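**Desk in the bedroom or desk in the lounge? (small flat, please be kind)**

**moptop_jen** — 2018-07-11

Hi all, long-time reader, I mostly lurk in the balcony gardening bit. We're moving into a one-bedder in September and I'm going back to study part-time, so I need a proper spot to work. My partner says bedroom, I say lounge, and we've been going in circles over it for a fortnight!

The bedroom has a decent blank wall but I'm a shocking sleeper and I don't want to lie there looking at my readings. The lounge has the telly in it (and him in front of the telly). Budget is $300, could stretch a bit if it's something I'll keep for years.

I've been leaning towards one of those white desks with the hutch built in, shelves and cupboards up top, so everything lives in one footprint.

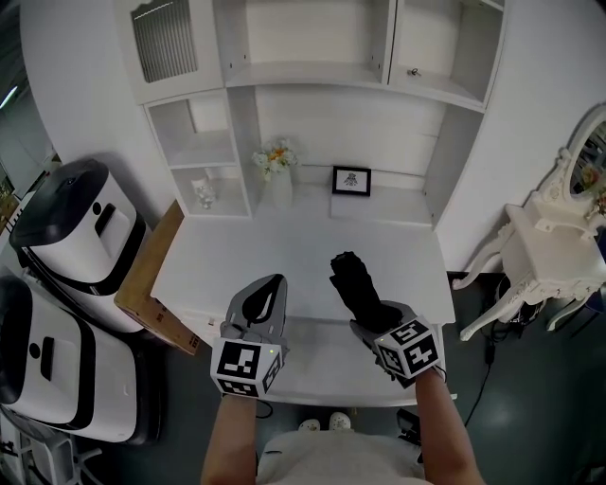 My other option is a plain Ketell table from the op shop down the road for $100 and then shelves on the wall, except we're renting and the agent is funny about holes. What would you lot do?

**sparrowgrass**

Bedroom, no question. I did my whole diploma in a lounge room and I can still tell you the plot of every cooking show from that year. A door you can close is worth more than any desk.

**old_mate_pete**

Disagree with sparrow. If you're a bad sleeper you keep work out of the bedroom, full stop. My physio, my GP and my mum have all told me the same thing and they don't agree on anything else.

Skip the hutch too. I had a Drillarier one for years and banged my head on it every time I leaned in to read. Shelves fill up with rubbish, then the desk does.

**Angus Kingi**

Pete, you're seven foot tall, mate, of course you banged your head.

Jen, I love a hutch. Cupboards with doors are the trick — shove it all in at knock-off time and the bedroom goes back to being a bedroom. Measure how deep the top is before you buy though. I'd want 600 mm clear in front of the shelves or you've got nowhere to put a laptop and a book at once. And check it comes apart! Ours went up 16 stairs in one piece and I've never been forgiven.

**old_mate_pete**

Six foot three, thanks. And doors only work if you close them.

**tilly_in_tassie**

Does white stay clean for anyone? Ours is a Vídalín and there's a tea ring on it that's older than the dog. I've tried bicarb, toothpaste, the lot. Lovely colour for a dark room, but get a desk mat.

Also +1 for bedroom, but put it on the wall you can't see from your pillow.

**sparrowgrass**

Tilly, eraser sponge, go gently, test a corner first. Took texta off mine.

**moptop_jen**

You're all champions, thank you. Hadn't even thought about the stairs (we're second floor, no lift, ugh). Partner is insufferable now because it's two to one for the bedroom, but I've told him Pete's vote counts double.

Pete, would a curtain or a screen be enough, do you reckon? Jillow have a folding one on sale and I could hide the whole desk behind it at night. Angus, did yours unscrew at the back, or is the top bit glued on?

**old_mate_pete**

Screen might do it. Still reckon lounge, and buy him some headphones.

**Angus Kingi**

Four bolts up through the shelf, you just couldn't get a spanner to the last one. I'll have a look tonight and post the size.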